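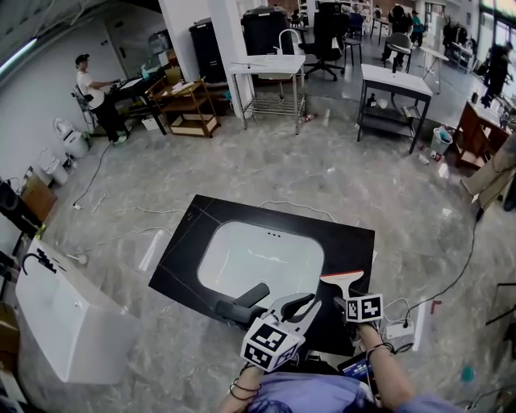
# Site visit notes: Jomley, plumbing task floor

Robotics in Practice, handout 7
January 30, 2024

These notes go with the visit to Jomley and cover what you need for the write-up. If you missed the visit, read all of it and borrow a classmate's sketches.

## Where we were

Jomley rents one open floor in the Bungate building. It is set out as a bathroom showroom and workshop, with sinks, toilets, faucets and cabinets spread through the room. The fixtures are moved between sessions, so your floor plan may not match the one in the course folder. Use your own.

The company does not build robots. It records people doing repair and fitting work and supplies the recordings to robot makers. The current project is called Posura and deals with sinks and faucets.

## How the demonstrations are done

The operator works with a hand-held gripper in each hand. The jaws are the only contact with the parts, and fingers stay off the job. A cube with printed black-and-white markers is fixed to each gripper. The markers let the software work out the position and angle of the gripper in every video frame.

Some points from the talk:

- The two grippers do not need to carry the same tip. A scraper-like tip on one side and open jaws on the other is an allowed setup.
- A marker cube has to stay in view. If the operator's forearm covers it for too long, that part of the recording is cut.
- Work at floor level is recorded as well as work at table height. A countertop on the floor is seen from above, and the reach is different.
- Glossy black surfaces are harder than matte ones. Light lines on the surface can look like edges to the software.

Operators train for two weeks before their recordings are kept. Jomley's target for Posura is 1,000 accepted recordings by June. On the day of the visit the total was 142. The guide put the slow start down to changes in the task list - the first version had steps that were too long, and most of those recordings were thrown out.

## Terms to know

**Demonstration:** one complete recording of a task, from the start pose to the release of the last part.

**Fiducial marker:** a printed pattern with a known size and shape, used to find position and angle from a camera image.

**Occlusion:** when one thing blocks the camera's view of another. At Jomley this is nearly always an arm or the workpiece.

**Retargeting:** turning the motion of the hand-held gripper into motion a robot arm can carry out. Jomley leaves this step to the customer. We cover it in the Marino reading, section 4.

## Questions raised on the day

*Why not drive a real robot by remote control?* Jomley has tried it. It took longer per task, and the operators could not feel when a part was seated. The drawback of the hand-held method is that a person may make a move the robot arm cannot copy.

*Does a messy room matter?* Cables, boxes and people in the background are left in on purpose. A robot trained only in a clean room may fail in an ordinary one.

## Write-up

Write at least 200 words on one source of error in the recordings and how you would check for it. Add one sketch with the camera, both grippers and the workpiece marked. Hand it in at the lab desk, stapled, with your section number on the first page. Photos from the visit can't replace the sketch.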